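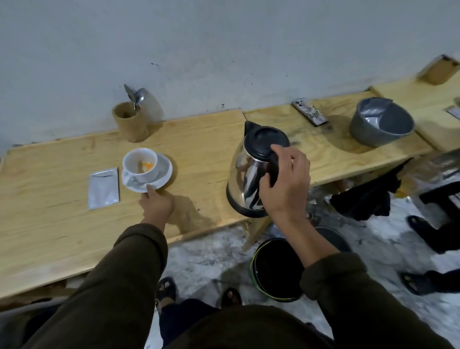
Machines and household chores – speaker notes
Jae-hoon Cho, Trumberg, 16/11/2024

Slide 1. Start with the hot drink. Powder in the cup, water from the kettle, stir. Ask the room who thinks a machine can do this today. Wait for hands.

Slide 2. The two-handed part. Left hand holds the rim of the saucer, right hand is on the kettle handle with fingertips on the lid. Most bench setups bolt the cup down and skip the left hand. Say this plainly.

Slide 3. What makes it hard:
Steel kettle. Polished body, reflects the hand and the wood, so depth readings go bad.
Foil sachet. Thin, shiny, torn at the top. Tearing is still our worst step.
Spoons standing in a holder against the wall. Little room for a wide wrist.
Pouring. Stop point depends on fill level, and the cup wall hides it.

Slide 4. Our numbers. Yu-na Myung ran 100 trials on the Lim arm at a clean bench, known cup, known kettle. 7 spills. Then the same policy on a counter it had never seen: it finished 2 drinks before we stopped the run. Training set was almost 2,000 demonstrations. Do not round up.

Slide 5. Shop floor. Fondley line, fixed parts, fixed light. Works. Sang-wook Wi has the cycle times if asked.

Slide 6. Answer to the title question: single steps yes, whole chore no. Next tests in January – sachets first, then lids.

Leave time for Eino Suominen's question on force sensing. Backup slide 9.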